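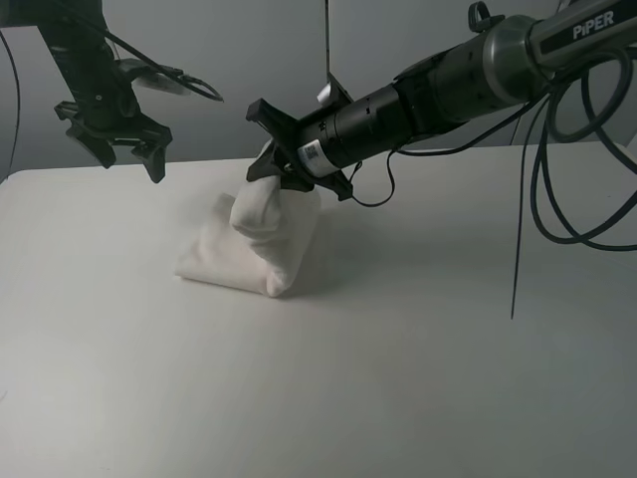
Ticket 811: towel cell drops the second fold during visitor demos
Opened by: Domenica Gruber
Site: Prosville, demo room
Status: open, waiting on Nirkstead

Hi all, me again! Open day is coming up in December and I'd love to have the towel folding running without me hovering over it, so I'm writing down everything I've tried.

The trouble: we did a practice run for the Histville school group this morning, 33 kids plus teachers, and the cell kept giving up after the first fold. It goes to pick up the cloth again, the grip check fails, both arms go home, and I stand there saying "and now it's thinking" (they were very polite about it). Same message every time, error 13, grip not confirmed. In the lab with nobody watching it hardly ever does this, of course.

First thing I tried was a restart of the controller. No change. Then I reloaded the old fold program, the one from before the Imhof update, and got the same error in the same spot. So I don't think the update is to blame — sorry, Mathias, for what I said at lunch.

Next I took the arms out of it. I parked them, folded the towel by hand the way the program wants it, and set it down at the start position for the second fold.
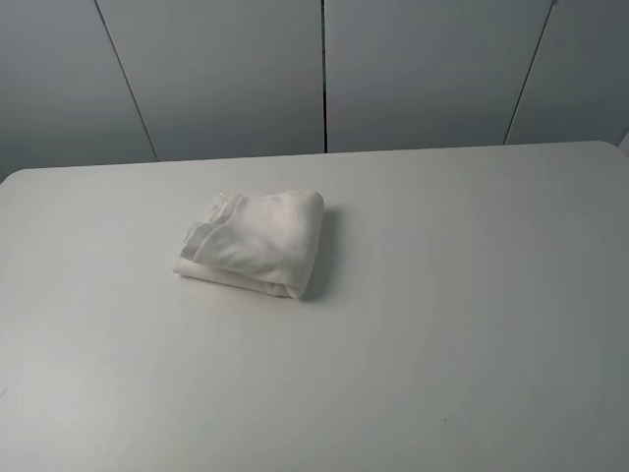
Mathias Lüthi: Lunch forgiven. Can you check what closing width the grip test expects at that step? The old program was set up with thin napkins. If you're running towels for the visitors, twice-folded cloth may be thicker than the limit allows, and then it calls a good grip a bad one.

Oh, that's a good thought. I did switch to towels for the demo, they show up better from the back row. I ran the program up to the failing step and paused it there so I could go through the wrist camera stills.
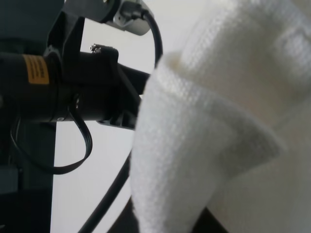
Right-click to save full size. Attached to step 4.

I've raised the width limit a little and set the closing speed to half. Five tries after lunch, four went through! The fifth threw error 13 again, so we're closer but I wouldn't bet the open day on it. Grip force is still at 3,000 in the settings page (no idea what unit, the manual skips it). I haven't touched that and I'd like someone from Nirkstead to tell me before I do.

For the leftover failures I want to look at where the fingers come down compared with the hem, so I pulled a close-up too.

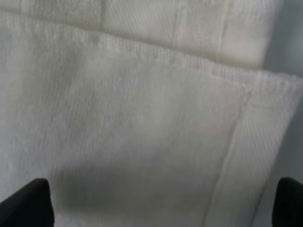
STILL TO DO

Tiziana Mazza has the calibration sheet and will redo the table height with me tomorrow at 9. If the height is off even a hair, the fingers could be landing too high on the stack, and that would fit with it failing only now and then. I'll also try a plain napkin in the same program to see whether the error goes away completely.

For the visitors I've asked for a button that skips straight to the next towel, so a failed grip doesn't end the whole show. Please leave the ticket open until that's in. And if anyone borrows the cell in the evening, write your settings in the log — I lost half an hour to a changed start position last month!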